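Vistow
Inicio Comprar Vender Alquiler de temporada Quiénes somos Contacto

Quiénes somos

Vistow es una agencia inmobiliaria pequeña, de las de llave en mano y botas en el maletero. Trabajamos con casas de campo, molinos, pisos de pueblo y alguna que otra ruina con vistas (¡nos encantan las ruinas con vistas!), y acompañamos a compradores que muchas veces viven a mil kilómetros de la casa que quieren. Somos cinco personas, hablamos español, francés, inglés y árabe, y Meirion añade el galés cuando pierde al futbolín.

Cómo empezó todo

Meirion Jenkins y Houda Hajji se conocieron en la notaría, en lados opuestos de la mesa. Él vendía la casa de su tía y ella traducía para la familia que la compraba. La firma se alargó toda la mañana porque faltaba el certificado de la fosa séptica, y de aquella espera salió la idea de montar una agencia que tuviera los papeles listos antes de enseñar nada. Alquilaron un local con escaparate, pintaron ellos mismos el letrero y abrieron un mes de octubre, que para vender casas de campo es una fecha malísima. La primera venta fue un pajar sin tejado. La segunda, la casa de al lado, ¡al hermano del mismo comprador!

Hoy tenemos 120 propiedades en cartera y hemos firmado 300 compraventas. Seguimos en el mismo local, con el mismo letrero.
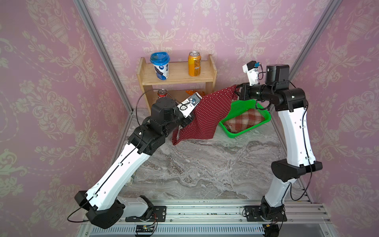

Lo que más nos gusta de este oficio son las primeras visitas. Abrir unas contraventanas que llevan años cerradas, descubrir que debajo de la moqueta hay baldosa hidráulica, oír a alguien decir «aquí pondría la mesa» cuando todavía no ha visto la cocina. Por eso no enseñamos más de tres casas en un día: a partir de la cuarta se mezclan los jardines, las escaleras y los precios, y luego por la noche en el hotel ya no hay quien se aclare.

Antes de publicar un anuncio vamos a la casa, la medimos y hablamos con los vecinos si los hay. En la ficha ponemos también lo menos bonito: la carretera que pasa cerca, la humedad del muro norte, el camino compartido con el agricultor. Si una vivienda necesita obra, lo decimos y adjuntamos un presupuesto orientativo de Arkero, el estudio con el que colaboramos desde el segundo año y que conoce muy bien la piedra de la zona.

El equipo

Meirion Jenkins – cofundador. Lleva las casas rurales y las fincas con terreno. Conoce cada pozo de la comarca y tiene opiniones firmes sobre todos.

Houda Hajji – cofundadora. Se ocupa de los compradores que vienen de fuera, desde la primera llamada hasta la firma, y de los contratos en varios idiomas.

Asmaa Filali – documentación. Registro, catastro, servidumbres, herencias con nueve primos. Le pasas una carpeta imposible y se le ilumina la cara.

Loubna Shehata – alquiler de temporada. Gestiona 49 viviendas de vacaciones y recibe en persona a todos los huéspedes que puede.

Lautaro Ocampo – visitas y fotografía. Llegó para cubrir una baja de verano y se quedó. Es también quien dibuja los planos de las fichas.
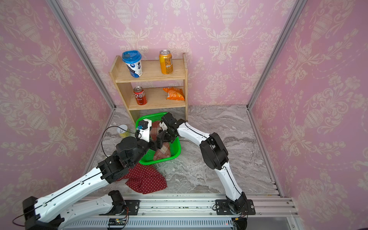
Papel pintado de damasco rosa y una balda de madera clara con bebidas.

Financiación y trámites

No somos un banco ni cobramos comisión por recomendar ninguno. Cuando alguien necesita hipoteca le ponemos en contacto con Brinance, que estudia el caso sin compromiso, y si prefiere su entidad de siempre, perfecto, le mandamos a ella la documentación. Para las firmas trabajamos casi siempre con el despacho Benjelloun, acostumbrado a compradores no residentes y a poderes que llegan por mensajería la víspera.

Nuestros honorarios figuran en cada ficha, con impuestos incluidos. El mandato de venta dura 12 meses, y si a mitad de camino decides que no quieres vender, nos llamas y lo hablamos con calma.

Novedades de la casa

En enero de 2026 estrenamos el servicio de puesta a punto para propietarios que viven lejos: ventilamos, revisamos la caldera, recogemos el correo y mandamos un informe breve después de cada visita. Lo lleva Loubna, y ya nos están preguntando si también podamos rosales. (Sí, podamos rosales. Meirion se ha comprado unas tijeras nuevas.)

Ven a vernos

La oficina abre por la mañana y por la tarde, salvo cuando estamos todos de visita; en ese caso hay una nota en la puerta con el teléfono de guardia. Si vienes de lejos, escríbenos antes con lo que buscas y tu presupuesto, y te preparamos una ruta con las casas, los tiempos de coche y un buen sitio para comer.

Contacto Aviso legal Honorarios Política de privacidad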